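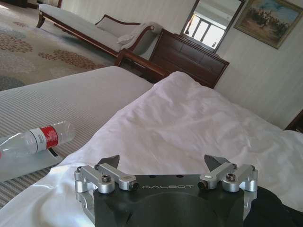

1 December 2019
By Mitali Samarakoon

Iqra Warraich irons pillowcases and nothing else. I ask her about this before I've even got my shoes off, because a friend had warned me she had Opinions on bed linen, and I wanted to know how far they went. "Pillowcases your face touches," she says, already halfway down the hall. "The rest of it you're asleep on. Who's looking?"

She spent years making up beds for a living, first at a motel on the highway and then at a guest house called Prarero, where she ran the upstairs rooms until May. Now she works from home, mending and re-hemming other people's sheets, and she'll talk about cotton for as long as you'll let her. I let her for most of an afternoon (there was tea, and a very good date slice).

I'd gone in expecting to be taught hospital corners. Iqra can do them, and she does not care for them.

"I did them at work because you had to," she says. "At home? I kick them out by midnight. My husband kicks them out by ten past. So what was it for?"

What she does care about is white. She's had white sheets in every house she's lived in and she won't hear a word against them. I said I'd given up on mine after they went the colour of old dishwater, and she gave me a look I last got from a school librarian.

"You're using too much powder," she says. "Everybody does! It doesn't rinse out, it sits in the cloth and goes grey, and then you think the sheet's dirty and put in more. Half of what you use now. And 60 degrees, if the label lets you, and hang them outside if you've got an outside."

I have a balcony about as wide as a tea towel. She said that would do if I folded the sheet over the rail and turned it at lunch.

We got on to creases, which was where I really wanted to go. I'm a person who buys the crisp, smooth bed in the catalogue and then owns a bed that looks like a paper bag someone's been sitting on. Was there a trick to it?

"Pull it off the line while it's the tiniest bit damp, snap it hard, and put it straight on the bed," she says, miming the snap so well I leaned back. "Leave the covers off for an hour. It finishes drying flat. That gets rid of the bad ones. The little ripples, you leave. A white bed with no wrinkles at all looks like nobody's allowed in it."

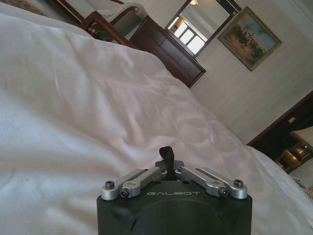 She's a duvet person these days -- she calls it a doona and so did I, growing up, though I seem to have lost the habit. Blankets she put up with at the motel for years. "Three layers, all sliding in different directions," she says. "You'd make the bed and it would look lovely, and then you'd walk past and brush it with your hip and have to start again."

So how does she get a doona into its cover? I was hoping for the burrito roll, the one where you turn the cover inside out and roll the whole lot up like a Swiss roll. She's tried it. Her old workmate Sabina Roy swore by it and could do a queen size in 2 minutes, apparently, with a running commentary.

"Sabina's very tall," says Iqra, a bit darkly. "I just climb in. Top corners in my hands, head inside the cover, find the corners, grab, back out. You look ridiculous and your hair's all static. Do it with the door shut."

I tried it at home that night and she's right about the hair.

I asked what she thinks of the chair. You know the one, every bedroom has one, the chair where the clothes go that aren't clean and aren't dirty. I thought she'd be against it, and she was all for it.

"You need somewhere! If you don't have a chair it goes on the bed, and then at eleven o'clock it goes on the floor. Have the chair. Just make it one with arms, so you can hang a cardigan off each side and still sit down to do your socks."

The mending pile lives in the back room, and she took me through it on my way out. There was a fitted sheet whose elastic had given up (easy, she says, new elastic at the corners only, never the whole way round) and a flat one worn thin down the middle. That one she was about to cut in half lengthwise and sew back together with the outside edges in the centre, so the good cloth goes where you lie. Sides to middle, it's called. Her nan did it. Mine did too, I think, because I remember a seam down the middle of the bed at her place and using it to work out which half belonged to my sister.

"You can feel the seam for a week," Iqra says. "Then you can't. And you've got another five years out of it."

She sent me home with the last of the date slice and a pillowcase to practise on. I've ironed it once. I went in from the hem, and I gather you're meant to start at the closed end.

Contact us | Copyright Listis 2019. All rights reserved. | Back to top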